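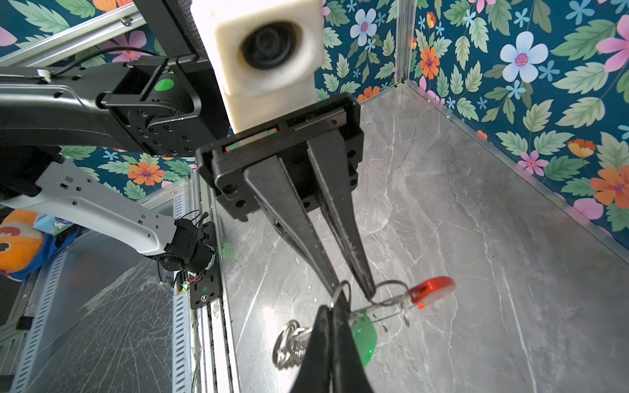
Key sorting, station one: the gripper above a split ring, with the red and green tags.

March update from the key desk
By Cherry Mae Talavera, Skolau

Hi Malathi,

You asked for the people side of things this time, so I'll go easy on the tech. The short version is that the arms now take the first pass on returned keys, and my team mostly likes it (mostly!).

We've put 4,000 key sets through since January. Of those, 177 came back to a person, nearly all of them tangled rings or tags lying face down. Split rings are still the worst. Vignesh has been slowing the approach a little at a time and the numbers are creeping the right way, but I wouldn't promise you a date.

Arnel used to spend his whole morning at the sorting bench. Now he checks the rejects until 10 or so and then goes out to the front counter, where we've been short forever. He says his wrists feel better and he misses the radio. We moved the radio.

The harder part has been the late shift. Two people told me they felt like they were babysitting, and I think they had a point, because all we'd given them was a stop button and a log sheet. So they're learning to reset the arms and retrain a grasp themselves, and their job grade goes up when they finish. That comes out of the training line, which has over 1,000 dollars left in it.

Still open: the Ankrah tags are on order, and Aatos wants a louder stop tone before we add a second station. I'd like to give him that before we talk about speed.

Come by and see it, mornings are best!

Cherry Mae

Questions? Ask the Skolau key desk | © Skolau | Back to top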